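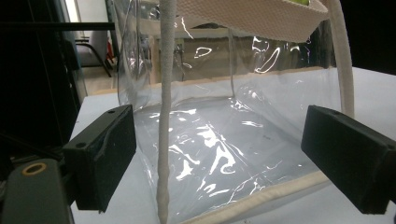

Clear plastic tote with cream canvas trim.

The Clear Bag Years
How see-through went from stadium rule to everyday habit

2024-11-28

First it was the ballpark. Then the concert hall. Then the county fair, the high school gym, my niece's dance recital. Clear bags only, says the sign, and there you are in the parking lot, moving your whole life from a perfectly good purse into a freezer bag.

I have done this. More than once. Last August I did it on the hood of my car outside the fairgrounds at Tultholm, with a line forming behind me and a tube of sunscreen rolling toward the storm drain. I lost the sunscreen. Made the show.

So I went looking for how people live with these things. Who makes them, who hates them, who bought one for a football game and now takes it to the grocery store. Plenty of the last kind, as I found out.

Start in Kalmont. Small downtown, one good bakery, and on the corner a bag shop called Hennessy that has sold luggage since before wheels. Suitcases in the window. Clear totes by the register, where the umbrellas used to be. The woman behind the counter told me the umbrellas moved to the back three years ago and they haven't come back up front. She sells to season ticket holders, mostly. Also nurses. Also teachers, moms of swimmers, people who clean houses and are tired of being looked at sideways on the way out.

That last group stuck with me. A clear bag is a small thing to carry and a big thing to be told to carry. Warehouse workers have had them for ages, retail too. One woman in the shop that afternoon had used one for six years at a department store job and said she would not own one now if it came with money in it. She was buying a brown leather satchel. Big brass buckle, thick flap. You couldn't see into it with a flashlight.

Fair enough.

But the younger shoppers don't carry that history. To them it's a look. They dress the inside of the bag the way you'd dress a shelf. Matching pouches, a paperback with a nice spine, a water bottle in the right green. The stuff you don't want seen goes in a pouch, the pouch goes in the bag, and the whole privacy question gets solved for the price of a zipper. (Check the rules at the gate, though. Some places want the pouch no bigger than your hand. Some open it anyway.)

The price. All over the map. At Hennessy the cheapest one was six dollars, thin, with a snap that felt like it had maybe one season in it. The one I kept picking up was 57. And online there is a label called Skekix, which I still can't say out loud, asking 425 for a see-through bucket bag with a strap as wide as a seat belt. I wrote to ask what makes it 425. The reply said "material integrity." I wrote back asking which material. Still waiting.

Do you need to spend it? No. But don't buy the thinnest one either. What goes wrong with these bags goes wrong in the same places. Corners first. Then where the handle meets the body, since all the weight hangs there and plastic doesn't stretch and recover like cloth does. Look at the stitching, too. Holes packed close together make a neat line to tear along. Longer stitches, or a strip of fabric sewn over the edge, hold up better. Fabric trim gets grubby, of course. You pick your problem.

Then there's yellowing. Sun does it. So does the back window of a car, which is where half of these bags live between games. Keep it in a closet, stuffed with a towel so it doesn't crease, and not pressed against anything printed. I left a receipt in mine over one hot month and the bag now says, faintly and backward, that I bought peaches.

Cold is the other enemy. Late season games, bag goes stiff, somebody sits on it, crack. One man at the Tultholm gate had his held together with packing tape, clear of course, and he was very proud of that. The guard waved him thru.

Cleaning is easy. Dish soap, warm water, soft cloth. No alcohol wipes, they can cloud some plastics for good. Pen marks are a lost cause. Makeup comes off if you get to it the same night. Dry it standing open or it will smell like a pool toy until spring.

And what do you put in it? I asked everybody this. Keys, phone, gum. A sweater, which takes up all the room and hides everything underneath, so much for security. Allergy pills. One grandmother carried a full deck of cards and a sandwich and dared anyone to comment on either.

I bought the 57 dollar one, in the end. Told myself it was for work. It's been to two games and the dentist, and I've gotten used to strangers knowing I carry three lip balms. The hygienist asked where I got it. I told her Kalmont, corner shop, by the register, and go early becuase parking is terrible after ten.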